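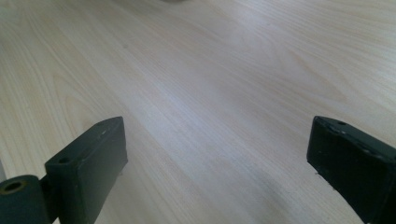 Figure 3. Pale wood surface with a fine, flowing grain.

We were glad to find that Vosik, the schema editor written by Bartosz Szewczyk, let us keep most of our old object trees when moving them over from Cuvton. Of the 39 types we brought across, 26 loaded at the first try -- a happy surprise, as we had set aside much of December for the job -- and a further 12 needed only a new parent type before they would open. The last one, a rather tangled list of user roles, we rebuilt by hand over several pots of tea. 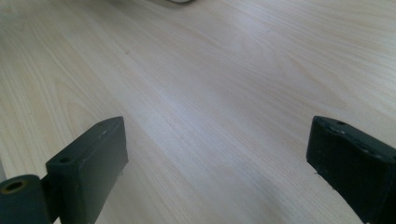 4.2 Renaming types after import

Names were changed in the Veltwood copy first.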